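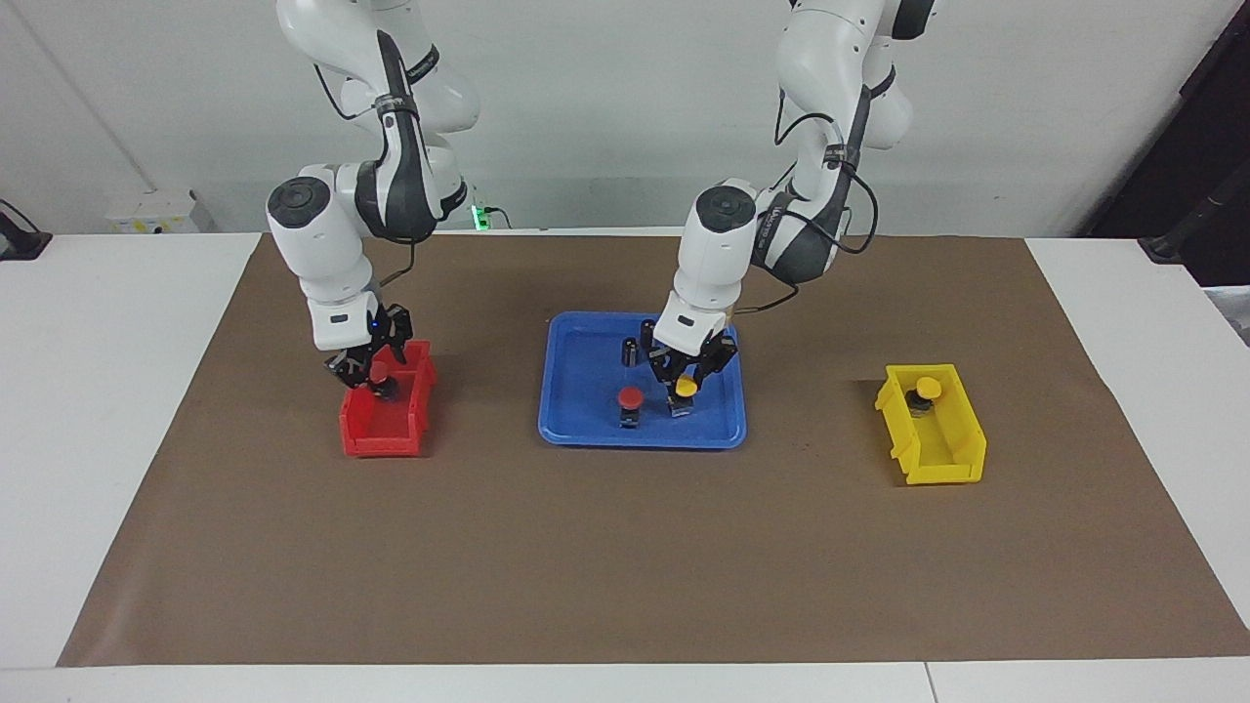
Wovcombe Allotments & Gardens Forum
Sheds, Storage and General Moaning
Thread: Sorting a dead man's screws

pegandgroove
Started December 30, 2023

I have come into an inheritance. My great-uncle Eduard Kolář has left me the contents of his workshop, which is to say every screw, washer, hinge and bent nail that passed through his hands from 1930 onwards (he started young, apparently with his father's). It is all in coffee tins. Not one tin is labelled. One of them contains coffee.

My wife would like the spare room back by May. Do I sort the lot, and if so by size, by type or by metal? Or do I keep the nice ones and take the rest to the tip under cover of darkness?

Markell_Lane
By type, then by length. Anyone who tells you to sort by metal has never needed a two-inch screw in a hurry.

dibber291
I have never needed a two-inch screw in a hurry and I sort by metal. Brass in one box, steel in another, and anything rusty goes in a third box that I don't look at. Works beautifully. I have had the same three boxes since we moved here.

Markell_Lane
And how long does it take you to find anything?

dibber291
I don't find things. I go to the shop and buy a new packet, like a civilised person.

Trnka
Don't sort at all. My father, Oldřich Čierny, ran a repair shop and kept one enormous drawer. He would stir it with his hand until the right thing came up. He lost the feeling in one fingertip but he never once lost a screw. Sorting is what people do when they don't want to mend the gate.

pegandgroove
The gate does need mending, as it happens. I'd be grateful if you didn't tell my wife.

slightly_foxed
Before anyone throws anything out: old slotted brass screws are worth keeping. I restore boxes and small furniture, and new ones look wrong in old wood. Anything with a domed head and a thin slot, put to one side. I'd happily pay the postage.

Also please don't soak them in vinegar overnight. Someone on here always says vinegar.

cloche_encounter
I was about to say vinegar.

slightly_foxed
I know you were.

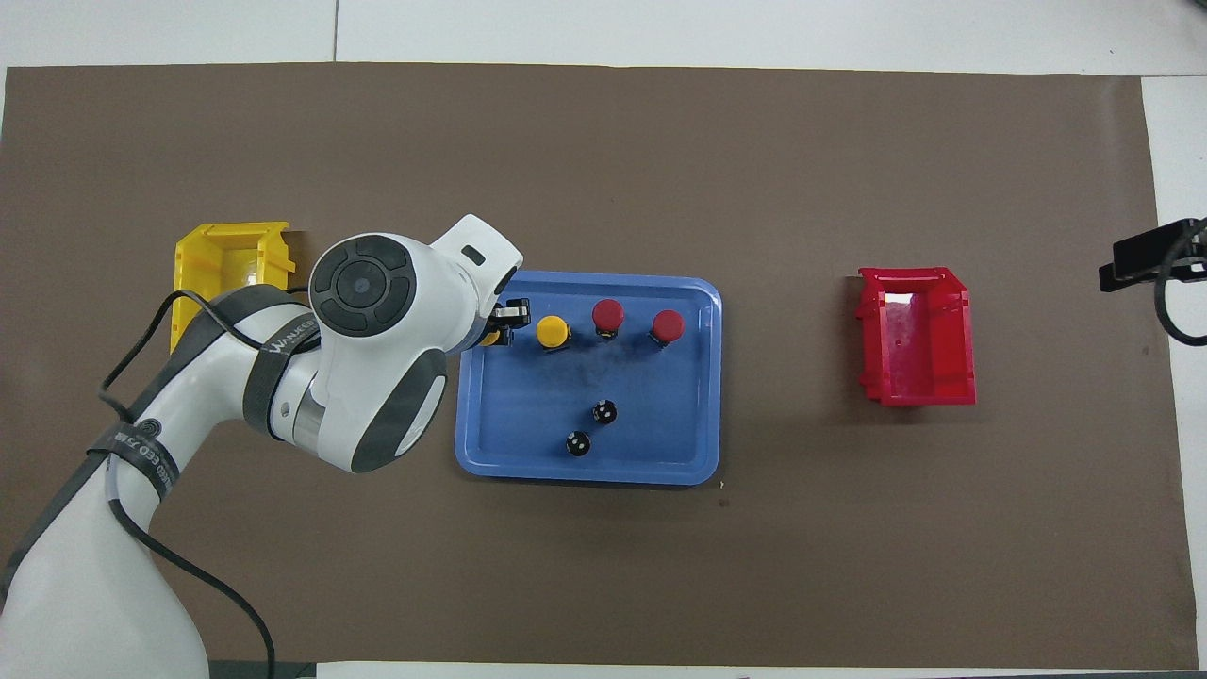 cloche_encounter
A short soak never hurt a steel hinge, and I've done dozens. Brass I grant you. It goes pink and looks embarrassed. Rinse, dry in a low oven, wipe with oil, and keep a separate tray for it unless you want your scones to taste of shed.

On storage, I bought the Tisura cabinet a few years back, the one with all the little clear drawers. Very smart. The drawers are just too short for the screws I own most of. I now keep seeds in it and the screws have gone back in the tins.

Markell_Lane
You need open-fronted bins on a rail. You can see what's in them and get your whole hand in. Drawers are for people who like the look of drawers.

dibber291
Open bins collect sawdust, spiders and, in my case, a family of earwigs who have been there long enough to vote.

Markell_Lane
Then sweep up.

dibber291
I came here to relax.

Trnka
One drawer. No rail. I'm only repeating myself in case the original poster has gone wrong in the meantime.

pegandgroove
Progress report. I've done one tin. It took all evening and a good part of a bottle of sherry. It held 291 items, and I know this because he had put a slip of paper at the bottom saying "291". I counted them to see if he was right. He was.

I've now checked the other tins and they all have slips. The biggest says 2967. I haven't the strength.

slightly_foxed
Oh, I like him very much. Keep the slips.

cloche_encounter
Does the coffee one have a slip?

pegandgroove
It does. It says 100. We're assuming spoonfuls.

Markell_Lane
So the man had a system. Leave his tins as they are, write the contents on the lids, put them on a shelf in order of size. I withdraw the bins for this particular case only.

dibber291
Screenshot taken.

Trnka
A tin is only a small drawer, so I accept this.

pegandgroove
Lids it is, then. Foxed, I've found you a handful of brass with domed heads, send me your address. Does anyone know what the little curled brackets with two holes are for? There's a whole tin of them and I can't find a single one in use anywhere in his house.

cloche_encounter
Stair carpet, possibly? Put one next to a ruler and I'll ask my sister.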